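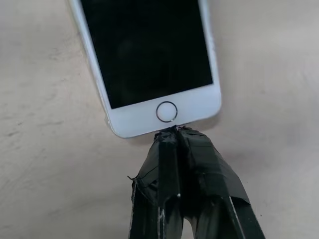
Fig. 1. White phone, screen off, home button toward you. Check the corners for wear before you go any further.

Section 2: Getting an old phone ready for the Flevside stand

I wrote this section after setting up the kitchen phone for the second time, so it has all the stuff I wish I'd had on paper the first time around. It covers any older phone with a round button under the screen. If yours has no button, skip to the next section, the steps are different enough that you'll only get annoyed with me.

What you need

The Flevside stand, with its two rubber feet already on
A charging cable (the Blackwood one in the box is fine, and so is any cable that fits your phone)
A soft dry cloth
A Carkard sticky pad, the thin kind
A table with some elbow room

Before you start

Copy your photos and contacts off the phone first. I mean it! I had 900 pictures on mine and moving them took most of an evening, so don't plan on doing this ten minutes before dinner.

Setting up

1. Turn the phone all the way off. A dark screen can just mean it's asleep, so press the home button once and see if anything lights up. If it does, hold the power button until you get the option to shut down.

2. Take off the case and lay the phone flat on its back. Turn it so the home button is at the end nearest you.

3. Run a fingertip along the side and around each corner. Old phones get dropped, and the finish often goes first at the bottom corners (look at the bottom left one in Fig. 1, where it's scuffed and chipped along the edge). A scuff like that is fine. A crack that runs into the glass is another matter — stop there and don't clamp it.

4. Wipe the back, the sides and the home button with the cloth. Don't forget the ring around the button, mine had a surprising amount of flour in it.

Note: No kitchen spray, please. If something is really stuck on, dampen a corner of the cloth with plain water and wring it out hard.

5. Peel one side of the Carkard pad and press it onto the back plate of the stand. Count slowly to 20 while you push, then peel the other side.

6. Lower the phone onto the pad, button end down, until the bottom edge sits on the little shelf. The shelf should touch the white part under the button and leave the button itself clear. Try pressing it a few times.

7. Plug in the cable from underneath and turn the phone on.

CAUTION: The stand is built for phones up to 500 grams with the cable attached. Don't put a tablet on it. I did, and I now own a tablet with a dent.

CAUTION: If the back of the phone is bulging or the screen is lifting away from the body, don't charge it. Take it to a battery drop-off.

If the phone won't turn on

Leave it plugged in for about an hour and try again. A phone that's been in a drawer since January can take its time. Still nothing? Swap the cable, then the wall plug, in that order.

Once it's up and running, go on to Section 3, where we put the Bandau recipe timer on it and turn off all those notifications.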